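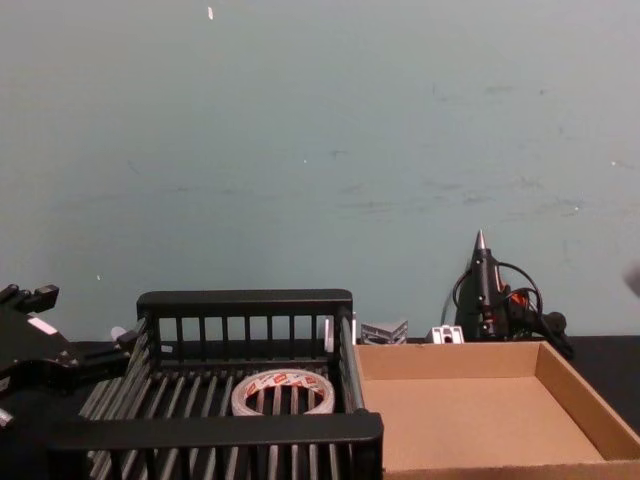
Tape roll in the black basket, gripper on the left, cardboard tray on the right still empty.

Primex arm kit: my bench gallery

I've had the Primex kit on my workbench since December and I finally got my pictures sorted into one place. Well, the first batch has one picture in it, so "gallery" is generous for now! More will go up as I get through them.

The job up top is the one I use to try out every arm that comes through my shop: pick a thing out of the basket, set it down in the cardboard tray. It sounds like nothing, but slatted baskets are mean. Fingers catch on the bars, the rim gets in the way, and a roll of tape lying flat doesn't offer much to grab unless you come in over the edge or go for the hole in the middle. I'd pick the edge. Oduor Mbwambo, who talked me into buying the kit, swears by the hole, and we've argued about it more than I'd like to admit.

What you get for the money: the arm, the gripper, a spare set of finger pads, a power supply and the Provov control software (one license, two computers). I paid 2318 dollars with shipping. The basket and the tray are mine, and so is the glue gun at the back - I reach for that thing daily, so it lives there.

So far I've logged 392 runs of basket-to-tray with different bits and pieces. Setup took me an evening, mostly because the Provov manual puts the calibration steps after the chapter that needs them. Beathag Tosh wrote up a much better order on the Rotich forum, so go read hers first.

Things I like: it's quiet, the fingers are easy to swap, and you can slow everything way down while you're learning. Things I don't: the cable is short, and replacement pads only come in packs of 3. I've asked the shop about singles and haven't heard back.

Next batch: the same tray with the Gekden soft pads fitted, plus some shots of the software screens for those of you who asked.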